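Setting up the Colla water filter, part 2: fitting it under the bench

Before you start, turn off the cold tap under the sink and pop a towel down. I always forget the towel!

1. Stick the paper template inside the cupboard and drill the 2 holes. Mine sit 254 mm up from the cupboard floor, so the cartridge drops out easily at change time.

2. Push the grey hose in until the collar clicks, then give it a good tug.
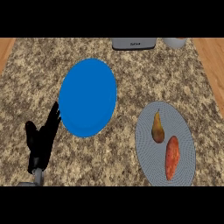

Riviere reckons hand-tight is plenty for the collar, and that a spanner will only split it.

Caution: never connect the hot line.

3. Open the tap slowly and run almost 2 litres through before you drink any (the first lot comes out cloudy, and my ferns love it).

Note: new cartridges go in every October at my place.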